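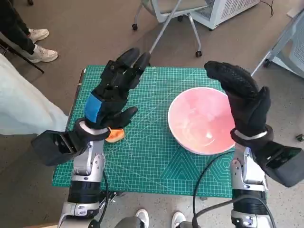

Cutting mat, green with white grid

Home Shop Mats Knives Rulers Paper Help Cart

Bomen Self-Healing Cutting Mat

Updated in April by the Ponddale shop desk

Print this page | E-mail this page

The Bomen is our standard cutting mat for paper, card, fabric, vinyl, leather and thin foam board. It comes in three sizes, and all of them are the same material and the same thickness, 3 mm. You can push two mats of the same size together and cut across the join without the knife dropping into a step.

Sizes

Bomen 353 — the small mat. Fits on a shelf or in a school bag and leaves room on a desk for a keyboard. Good for card making, trimming photos and general repair work.

Bomen 403 — the medium mat. This is the one most people buy. It takes a full sheet of letter or legal paper with room on every side for the ruler.

Bomen 918 — the large mat. Made for quilting, sewing patterns and poster work. It ships flat in a stiff carton and can't be sent to a post office box.

The number is the item number. It is printed on the label on the carton, so use it when you reorder.

Surface

The mat is made in layers. The top and bottom are soft enough to close up after a knife passes through, and the core is firmer so the blade stops there. A light cut will close enough that you won't feel it with a fingertip. A deep cut made with a heavy hand will leave a line you can see, and if you cut in the same place every day you will wear a groove. Turn the mat end for end from time to time to spread the wear.

The grid is printed, and it will fade where the ruler rubs most. We suggest using it for squaring up and for quick measurements. For work that has to be exact, measure with a steel ruler. The outside edge of the mat is trimmed after printing and should not be used as a measuring line.

What to cut with it

Craft knives and rotary cutters both work well. A fresh blade matters more than the mat does. Dull blades drag, and a dragging blade tears the surface and leaves crumbs. If you see green crumbs on your work, change the blade.

We test the mats with the Sestetti craft knife, which is sold separately. Any knife with a thin blade will do. Do not use the mat with a box cutter set at full depth, a leather punch, an eyelet setter or any tool you hit with a hammer. Wavy rotary blades will also chew it up.

Heat

Keep the mat away from heat. Don't iron on it, don't set a glue gun or a coffee cup down on it, and don't leave it in a parked car in summer. A mat that has warped will not go flat again, and warping from heat is not covered under our returns policy. Direct sun through a window can be enough to do it.

Cleaning

Wipe with a damp cloth and a drop of dish soap, rinse, and let it dry flat. Lint from felt and batting gets down into the cuts and keeps them from closing — a soft brush or a clean white eraser will lift it out. Don't use acetone or paint thinner. White glue can be left to dry and then peeled off.

Storage

Store flat if you can, under a bed or behind a dresser if it is standing fully upright and supported. Do not roll it. If your mat has come to you slightly curved from shipping, lay it on a flat floor at room temperature with books on top and leave it overnight.

The Carrier sleeve is a zip case with a handle and a stiff back panel. It comes in sizes to fit the 353 and the 403, with an outside pocket for a ruler and a knife. There is no Carrier for the 918.

Shipping and returns

The 353 and 403 ship with regular orders. The 918 goes out by truck, so allow a few extra days, and please check the corners of the carton before you sign for it. If a corner is crushed, write that on the delivery slip and contact us the same day.

Unused mats can be returned in the original carton. We can't take back a mat that has been cut on, even lightly. If the print is crooked or the surface has a blister in it, we will replace the mat and pay the return shipping.

School and guild orders of the 403 are packed by the case. Ask for the Ponddale trade price list before ordering.

Print this page | E-mail this page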